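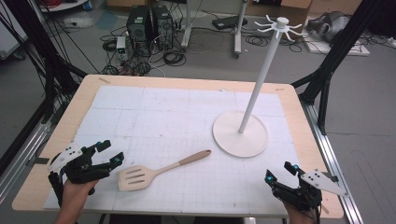 Drawers exist for a reason, wrote a reader from Fukness after my last column, and anyone who hangs a spatula on a stand is showing off. I have had a few letters like that. I still think the drawer is the worst place in the kitchen for anything with a long handle.

My own drawer in Erncombe held 15 utensils when I emptied it on a Friday evening. The slotted spatula was always underneath, its handle wedged against the back so the drawer opened halfway and stopped. I put up with that for years.
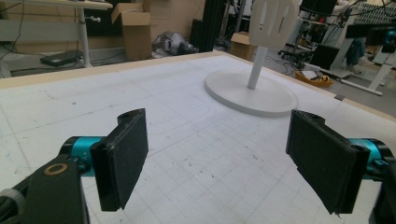 A stand with a round base and one upright takes up less worktop than a kettle. You can turn it round. You can carry it to the sink and wipe under it. A wall rail does the same job, but you have to drill for it, and plenty of tenants can't.

There are fair points against. Things on hooks pick up grease if the stand is next to the hob, so keep it at the far end. A light stand will tip if all the heavy tools go on one side. Wooden handles with no hole are no use at all, and I gave two of mine away. The Mac an tSaoi shop in town wanted 105 pounds for a steel stand, and I wouldn't pay that. Plain white ones cost far less.

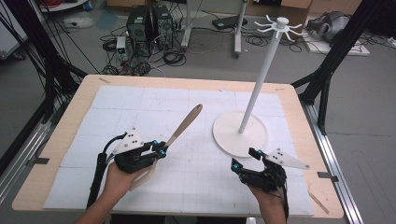

*A wooden-handled utensil and a white stand with eight curved hooks.*

The Fukness reader also said that eight hooks is too few. I think it's plenty. Most of us cook with the same five or six tools all week, and those are the ones to hang. The potato ricer can stay in the drawer, where there will now be room for it.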